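## MIDI clock jitter with Irnlow sequencer into Nunton drum module

**pvalente_mod** · January 16, 2024

Setup: Irnlow step sequencer over USB to the laptop, DAW as clock master, 5-pin DIN out to the Nunton. Tempo 120. The drum hits drift against the audio click, worst on 16th notes. Buffer is already at the lowest setting the driver accepts. Firmware on the Irnlow is the December release. Things I've tried:

- different USB port, no hub
- new DIN cable
- clock sent from the Irnlow, DAW as slave (worse)
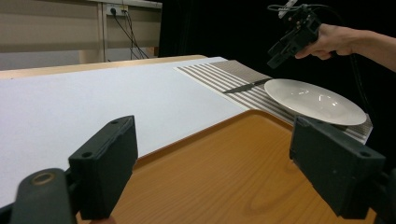 With the DAW transport stopped and the Irnlow running on its internal clock straight into the Nunton, timing is tight. So I'm inclined to blame the computer side.

**deadbandwidth**

What is doing the USB to DIN conversion? You left that out. A cheap adapter will buffer short messages and release them in bursts. Clock is 24 ticks per quarter note, so it shows up there first.

**pvalente_mod**

Rundton interface, 4 ports. Only port 2 is in use.

**kettle_fx**

The Rundton is fine. I run the same one with 40 ms of scheduled lookahead in the DAW and see no drift. Check whether the DAW is sending clock to every port. Mine did by default.

**deadbandwidth**

Disagree that it's fine. Lookahead only helps if the driver honors timestamps. The older Rundton driver ignores them and sends on arrival. Which version are you on, kettle?

**kettle_fx**

Current one. I never used the old one, so I can't speak to that.

**Américo Valente**

Same family name as the OP, no relation. I stopped using software clock completely. I send a pulse track out of a spare audio output into a Szilágyi sync box and take DIN clock from that. The pulses are rendered with the audio, so they stay locked to it. Costs one output and a fixed offset you set once. 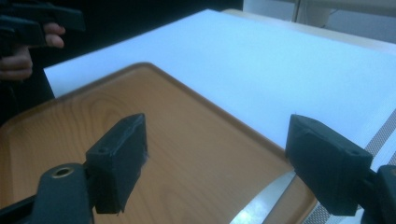
*Wooden tray, orange-brown finish, raised rim.*

**kettle_fx**

That's a lot of hardware to fix a checkbox.

**Américo Valente**

It depends on how much jitter you can tolerate. I record the Nunton in one pass and don't want to edit hits afterward.

**pvalente_mod**

Clock was going to all ports. Turned off the three unused ones and updated the driver in the same session, so I can't say which one mattered. 16ths are much closer now. Still a constant lag, which I can set as a negative offset.

**deadbandwidth**

Roll the driver back and test again with only port 2 enabled. Otherwise the thread is no use to the next person.

**pvalente_mod**

Will do when I've finished the current track.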